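# Seasonal Swift and Martin Monitors, Kinnear Field Station

Four positions, May to the first week of October. Low pay, early mornings, and a great many birds that will not look at you.

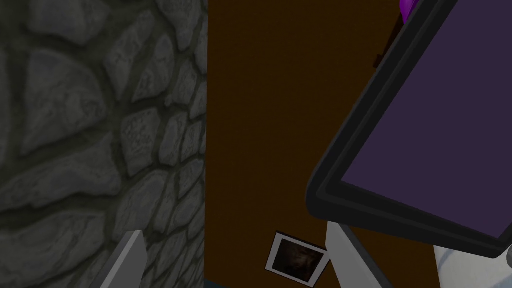
The station has kept watch over the chimney swifts and purple martins of the Gavine valley for long enough that some of our paperwork is older than some of our applicants. Last season we checked 477 martin gourds and nest compartments, banded 628 nestlings, and lost one canoe. We'd like to do all of it again this year, except the canoe.

## The work

Two of the four positions are with the martins. You'll lower the racks, open each compartment, record eggs or chicks, age the chicks against the photo chart, replace wet nest material, and raise the rack before the parents finish telling you what they think. Each colony gets visited every five days, including the one behind the Kustwood feed store, where the owner will want to talk about his knee. Please let him. He owns the poles.

The other two positions are with the swifts. Swifts nest in chimneys and in our two towers, and they come home at dusk, so your day starts when everyone else is eating. You'll count birds going in at the Grernitz school chimney, check the tower cameras, and sort insect remains from droppings under a microscope. Davina Kerr, who runs the swift project, calls this last part "the fun bit." Four years of assistants have failed to change her mind.

Everyone enters their own data, the same day, in handwriting that another human being can read. Everyone takes a turn at the phone, which in June rings mainly with people who have found a baby bird. Most of those birds are fledgling robins and are fine. You'll say so kindly, up to 28 times a week.

## What we need from you

- A valid driver's license and the ability to drive a stick shift with opinions of its own
- Comfort on a ladder, and the sense to get off one in lightning
- Able to carry 40 pounds over a plowed field
- Some field experience with birds. A degree is nice. A season spent getting up at 4:30 without being paid to is nicer
- No strong objection to mites

Banding experience is useful but we'll train you. Ju-won Baek holds the permit and teaches the banding, and you won't handle a chick until Ju-won is happy with how you handle everything else. If you've banded before, please expect to be told you've been holding the pliers wrong.

## What you get

$628 every two weeks, before taxes, which we know. Housing is free and shared: two to a room, one bathroom, and a kitchen with a stove that works on three burners. Internet is fine in the office and a rumor everywhere else. Work mileage in your own car is paid back monthly, provided Donnie Sutherland gets the form. He won't accept a photo of the form, or a description of it.

You get one and a half days off a week. In the last half of June, when every martin in the valley hatches at once, you may get them in pieces.

We also pay for your wilderness first aid course and write a proper reference letter at the end. Severin Kaufmann came here as a swift assistant, stayed on to do his master's, and now has the office with the window, so there is a career path, if a narrow one.

No pets, sorry. That includes cats of good character. They all say that.

## How to apply

Send one PDF with a cover letter (a page, please), a résumé, and the names and phone numbers of two people who have seen you work outdoors. Tell us whether you'd prefer martins or swifts, or don't mind. Put the word "gourd" or "chimney" in the subject line so your email lands in the right folder. "Either" goes to both folders and gets read twice, for what that's worth.

Applications go to Ishbel Menzies, station manager, and must reach her by 27th February. Late ones are read in the order Ishbel feels like reading them. Interviews are by phone and take half an hour. She'll ask about a time something went wrong in the field. Have a good one ready, and if it involves a canoe, we'll understand.

Start date is the first Monday in May. Bring rain gear, a headlamp, and a hat you don't love.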